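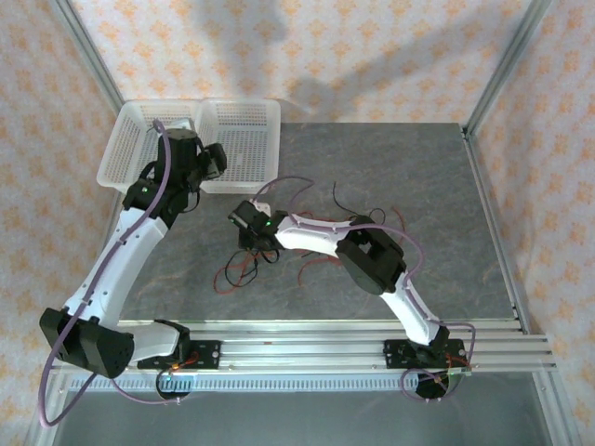

Re: [indirect-tax] Use tax on goods withdrawn from resale inventory
From: Soo-ah Ryu
To: Members of the indirect tax list

Dear colleagues,

I am replying to Mr. Mutiso's message of last week, which I quote in full below because several members joined the list after it was sent.

> From: Gitau Mutiso
> Subject: Use tax on goods withdrawn from resale inventory
>
> Dear all,
>
> I would be grateful for the views of the list on the following.
>
> Folleo buys household storage goods and small office furniture for resale. It gives its suppliers a resale certificate and pays no sales tax at the time of purchase. From time to time the branch at Flurkmont takes items out of stock and puts them to use in its own offices. Others are given away to customers at trade events.
>
> In reviewing the ledger for the last period, we found 523 withdrawals. Use tax was accrued on the office items but not on the giveaways. The branch manager's view was that a gift is a transfer to a customer and therefore close enough to a sale. The combined purchase price of the untaxed items was $3,811.
>
> My questions are these. First, is use tax due on the giveaways? Second, is the tax base the purchase price or the retail price? Third, two of the entries relate to goods bought from Widmer, which is registered in another state and charged that state's tax on its invoice. May we take credit for it?
>
> The return is due in May and I would like to correct the matter before then if a correction is needed.
>
> With thanks,
> Gitau Mutiso
> Folleo, Accounts

I will take the questions in the order in which they were asked. My remarks are general. The rules differ from state to state, and the statute and regulations of the state in which the goods are used will govern.

On the first question, tax is due in most states. A resale certificate permits the buyer to purchase without tax on the understanding that the goods will be resold in the regular course of business. When the buyer takes an item out of inventory and does something else with it, the basis for the exemption falls away and the buyer owes use tax on that item. A gift to a customer is ordinarily treated as a use by the person making the gift. The fact that a customer ends up with the goods does not turn the gift into a sale, as no price has been paid.

Members should distinguish this from the case in which an item is handed over on condition that the customer buys something else. Many states treat both items as sold together for the single price, and no use tax arises on the "free" one. If any of the Flurkmont giveaways were tied to a purchase in this way, they should be separated from the others and supported by the sales invoice. I would not rely on the branch manager's recollection for this purpose. A copy of the offer, as it was made to customers at the time, is better evidence.

On the second question, the base is generally the price paid by the business to its supplier. A few states apply a different measure to goods that the taxpayer has made itself, such as the cost of materials or the fair market value, but I understand that Folleo buys all of its stock finished. Freight charged by the supplier may form part of the purchase price, depending on the state and on how the charge was stated. Mr. Mutiso may wish to check whether the figure of $3,811 was taken from the goods line alone or from the invoice total.

The third question is more difficult. States that impose a use tax will commonly allow credit for sales or use tax properly paid to another state on the same item. The word "properly" matters. If Widmer shipped the goods to Flurkmont, the sale would in many cases be sourced to the place of delivery, and the tax of Widmer's own state would not have been due at all. Tax charged in error is not always creditable. The usual remedy is to ask the supplier for a refund and to pay use tax at home on the full price. If, on the other hand, Folleo's staff collected the goods at Widmer's premises, the charge may well have been correct, and credit up to the amount of the home state's tax should be available. The delivery note ought to settle the point.

There remains the matter of how to correct the position. Where the period concerned has not yet been reported, the amounts may simply be included in the May return. Where it has, an amended return is the normal course. Some states publish a threshold below which an adjustment may be carried on the next return, and I have seen a figure of $1,000 of tax used in internal policies for the same purpose. An internal policy does not bind the state, however, and I would advise against relying on one unless the state's own guidance agrees with it. Interest will usually run from the original due date — it is better to compute and pay it with the correction than to wait for a notice.

One practical suggestion. Members who use the Vukard ledger can set up a separate withdrawal code for promotional items, so that they are not posted together with damaged stock. The treatment of goods that are destroyed or discarded is different again, and an auditor who finds both under one code will tend to ask for papers on all of them. The description field should give the item, the purchase price and the branch. It need not give more.

I should be glad to hear from any member who has dealt with promotional gifts sent across state lines from a central warehouse. The place of first use is then open to argument, and I am aware of at least 2 approaches among the states. Please reply to the list and not to me alone, and kindly trim the quoted text when doing so.

Yours sincerely,
Soo-ah Ryu
List moderator, indirect tax

--
To leave this list, send a blank message with the word "unsubscribe" in the subject line. Messages express the views of their authors and are not tax or legal advice.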